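Lockers, Chairs and Left-Behind Jackets: Your Questions

Welcome, and thank you for stopping by! We get a lot of mail at Morby Shared Offices about the small everyday things, so Marina Tsolakis and I have gathered the questions that come up most and tried to answer them properly. (I do go on a bit, so feel free to skip ahead.)

Where should I put my coat when I arrive?

There is a coat rail just inside the front door, and it holds more than you might think. If it's full, your locker will take a folded coat quite happily, even a puffy winter one if you press the air out first. The back of your chair is fine while you're sitting there – we all do it – but please take everything with you when you leave for the day, as the desks are shared and somebody else may want that seat in the morning.

I left a sweater on my chair. Is it gone?

Almost certainly not! Gavin Rankin goes through the rooms each evening, and anything draped over a chair or tucked down the side of one goes into the lost property cupboard by the kitchen. We keep clothing for 2 months and then pass it along to the thrift store on Dedmont Street. Scarves pile up terribly in November, so if yours is gray, do tell us something more about it.

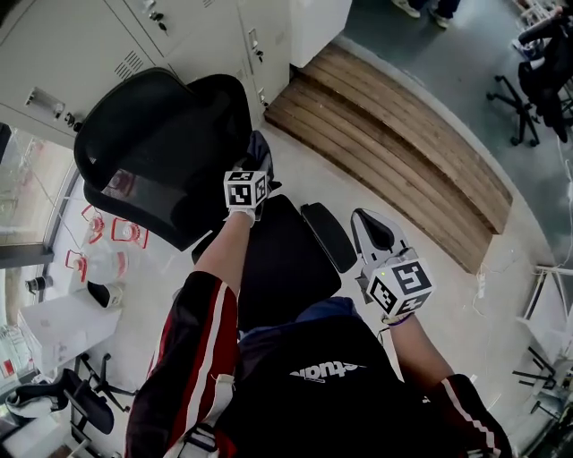
How do I get a locker?

Ask at the front desk and we'll give you a key the same day. There's a deposit, and you get it back when you return the key. If you'd like a low one because of your back or your knees, just say so.

Can I leave my key in the lock?

While you're standing there, sure. Overnight, please take it home. We do have spares, but sorting out whose key is whose is a long job, and I say that as the person who did it last spring with a cup of tea and a very large envelope.

How do I clean a mesh chair back?

A soft brush or the small vacuum attachment first, then a cloth with warm water and a drop of dish soap. Go gently, wipe it again with plain water, and let it air dry before you lean on it. Armrests can have the same treatment.

Still stuck? Call extension 712 and ask for Marina or me.

Shanthi Begum
Page updated 5/19/23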